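From: Dong-hyun Lim
To: barkoswood-tenants
Date: 2018-03-15
Subject: Re: Hot desking trial, second floor

Eun-ji Yook wrote:
> The Stunell report is in and it's good news. They looked at
> 17 offices of our size and found that shared seating cut the
> space needed per person by a third, with no loss of
> satisfaction. I think we should sign for the second floor
> before October. Small round tables in place of desks, lockers
> by the stairs, one quiet room. Can anyone give me a reason
> to wait?

Eun-ji,

I can give you a few. I read the whole report last night, including the back pages, and I don't think it says what the cover letter says it says.

Start with the 17 offices. Every one of them had already bought a Stunell layout. The people who looked at it and went elsewhere aren't in there, and neither are the ones who tried it and put the desks back. If I only asked people still eating at a restaurant whether they liked the food, I'd get a nice number too.

Then "no loss of satisfaction." Look at page 12. The survey went out once, after the move. There was no survey before the move. So what was the loss measured against? I wrote to ask and got a brochure.

As for the tables, a small round top is fine for a cup of coffee and a chat. I have my doubts about two monitors, a keyboard and a stack of drawings for eight hours. Joon-young says people will adapt. Maybe they will. People adapt to bad chairs as well, and then they see a doctor.

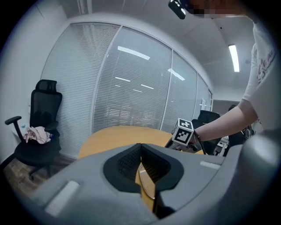

Round table, light wood top.

The space saving is probably real, I'll grant you that. But it depends on people being out of the office, and at Cukberg most of us aren't out. Ah-rin's group is at their desks nearly every day. Take away a third of the seats and somebody is going to be working on the stairs. The report assumes four people in ten are away at any time. Where does that come from? A footnote sends you to another Stunell report, which I can't find anywhere.

I'd also like to see the money laid out properly. The quote is 1,127 a month for the furniture lease, and that leaves out the lockers, the booking software and whatever the landlord wants for moving the outlets. Hong had a similar deal on the first floor and ended up paying for the software separately for 2 years. Si-woo, you were on that project, please correct me if I have the story wrong.

None of this means shared seating can't work. I just don't see how you'd know from what we've been sent. Before anyone signs, I'd ask for the following:

1. A head count, morning and afternoon, for a month. Our own people, our own floor. A sheet of paper by the door would do.

2. The names of two offices that gave the layout up, and permission to call them. If Stunell says there are none, I'd want that in writing.

3. A trial in one room with the tables we'd really be getting, used for normal work. Half a day of people being polite to a salesman doesn't count.
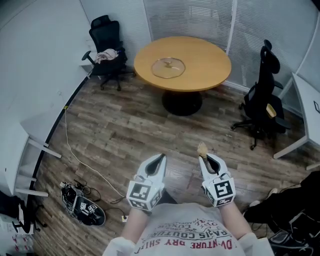 4. A price that includes everything, with the cost of backing out after six months.

5. A short survey before the move, with the same questions again afterward. Ah-rin has offered to write it and I think we should let her.

I can do the head count sheet if Joon-young will collect them. If the numbers come back showing half the seats empty, I'll say so on this list and you can quote me.

Dong-hyun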